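April 13, 2017

Glue tests for the Masson chairs, second round. Hide glue against the Clastgate liquid glue, same maple offcuts, same mortises. Cut the tenons a hair loose on purpose to match what we find in the old chairs.

Mixed the hide glue 5 parts water to 3 parts granules by weight and held the pot at 60 C. It skinned over twice while I was fitting the clamps. Next time cover it.
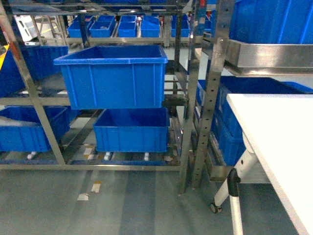

Open time was short, under a minute before it gelled on the cheeks. Warming the parts first helped. The liquid glue stayed workable long enough to square up the whole seat frame — a big help when working alone.

Clamped everything overnight. Pulled the joints in the morning with the hanging weight, adding a little at a time. Hide glue joints let go at some 200 lb, mostly in the glue line. Liquid glue went lower on two of them, and one tore wood.
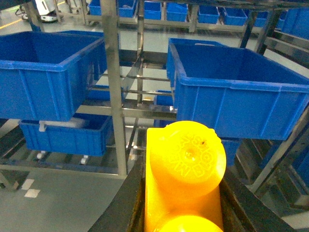
Yiran Hou thinks the two low ones were starved, and that I should size the end grain before blaming the glue. Fair point. I didn't size any of them in October either, so those numbers have the same problem.

To do: recut the two bad joints, size the shoulders, repeat with the shop at 38 percent humidity if it holds. Ask Zuresmont if the older granules are still good — the bag has no date on it.
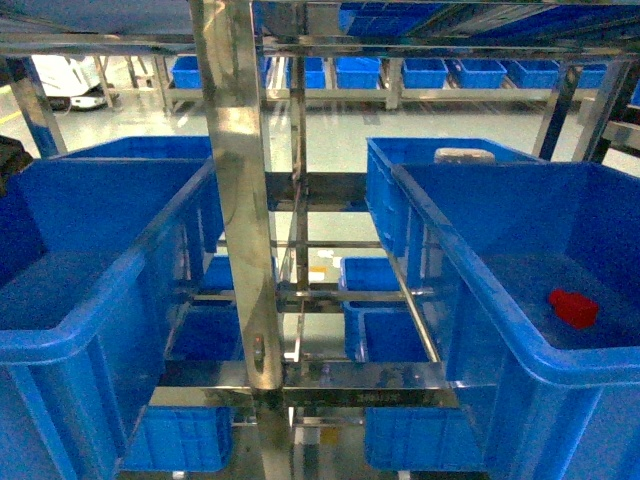

Blue bins on the steel rack.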